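How to Test a Robot on One Kitchen Chore Before You Believe the Video

Every few weeks somebody sends me a clip of a robot arm putting away groceries and asks if the job is done now. My answer is still no. You don't have to take my word for it, though. Pick one small chore and run the test below. It takes an afternoon if you can borrow a gripper, and an evening if you only have videos to judge.

Step 1. Pick a chore with a boring name

"Tidy the kitchen" is too big and lets the machine off easy. I use "put the jar on the rack." The chore needs a clear container with something loose in it, a small black rack, and a table. A ten-year-old does it while talking about something else.

Step 2. Write down what counts as done

Do this before anything moves. Mine reads: container upright on the rack, contents still inside, rack where it started, no hand touching anything. If you write the rule afterward you will be generous. The Treltberg demo in November called a run good when the jar ended up leaning on the rack, and the crowd clapped.

Step 3. Look at the job from down where the fingers are

People judge these things from standing height, where everything looks simple. Get low. Look for glare, for dark parts on dark parts, and for anything clear. 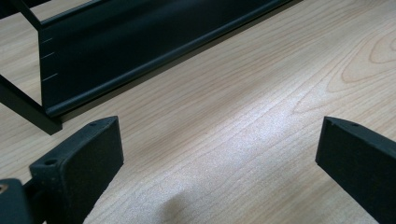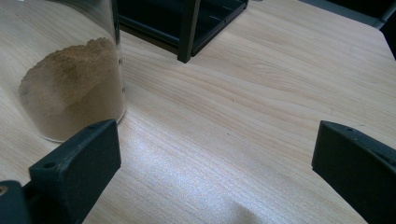
Black rack, pale wood, and in the second one the container of brown powder.
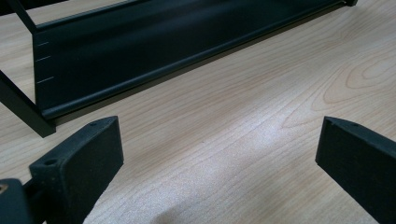
Noeline Faulkner
Contributing writer, home automation
December 21, 2019

Count up the trouble before you blame the software. The tabletop has a bright patch of reflected light on it, and shiny spots like that can confuse a depth camera. A clear wall is worse - a lot of sensors look straight through it and report whatever is behind. Loose powder shifts when you tilt it. A rack has open gaps, so a finger can go where you didn't plan.

Step 4. Run it with a person first

Have someone work the gripper by hand. If a person can't do the chore with two blocky fingers, a program won't either, and you have learned something about the fingers. My own first tries with the Fandale gripper took up to 45 seconds each. With my bare hand it takes 2.

Step 5. Now run the machine, and keep the bad runs

Do it many times without resetting things neatly. Move the rack a few inches. Turn it. Change the lamp. The Harawira arm I tried got through 174 runs before I gave up for the day, and it did fine as long as the rack stayed put. Once I turned the rack, it started reaching for places where the rack used to be.

Step 6. Ask these things about anybody else's video

Is it sped up? Is there a cut between the grab and the release? Was the container empty? Who set the table back up? Isska told me their system had practiced 500 times on one shelf. I asked about a second shelf and got a brochure.

Step 7. Add in the helping time

Include setup, rescues and wiping up. On my sheet the helping took longer than the chore - by a lot. A shop floor can live with that when the same part shows up in the same place all day. A kitchen can't.

If a machine passes with the rack turned and the lamp moved, write to me. I'd like to see the full recording, start to finish, with the sound on.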